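## 4. Preparar el marcador Yeoman antes del partido

Esta sección explica cómo se pone en marcha el marcador Yeoman para un partido de fútbol americano. La versión 2 del mando trae otro menú; si usted tiene la versión anterior, los nombres de las pantallas pueden ser diferentes.

1. Coloque la consola en la mesa de anotación, con la antena hacia el campo. La distancia máxima al panel es de 200 metros.
2. Encienda primero el panel y después la consola. Espere hasta que los dos relojes muestren 15:00.
3. Pulse **MENÚ**, elija *Enlace* y escriba el código 515. Confirme con la tecla verde.
4. Introduzca los nombres de los equipos, por ejemplo Matham (local) y Kanham (visitante). Los nombres largos se cortan en la octava letra.
5. En *Tiempos muertos*, compruebe que cada equipo tiene tres por mitad.
6. Haga una prueba de la bocina antes de que entra el público.

> **Nota:** el marcador no suma solo el punto extra. Después de un touchdown, el operador tiene que elegir entre +1 y +2.

> **Precaución:** no desconecte la consola durante el descanso. El resultado se queda guardado, pero el reloj de jugada vuelve al valor de fábrica.

### 4.1 Si el panel no responde

1. Revise el fusible en la parte de atrás del panel.
2. Repita el enlace desde el paso 3.
3. Si el fallo continúa, cambie al canal 2 y avise al árbitro principal que el tiempo se llevará en el campo.

Las ligas que usan el programa Jiria para las estadísticas deben abrirlo después del enlace, nunca antes. Para dudas sobre esta sección, escriba a Teodor Voicu, indicando la versión de su mando.

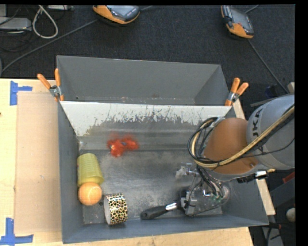
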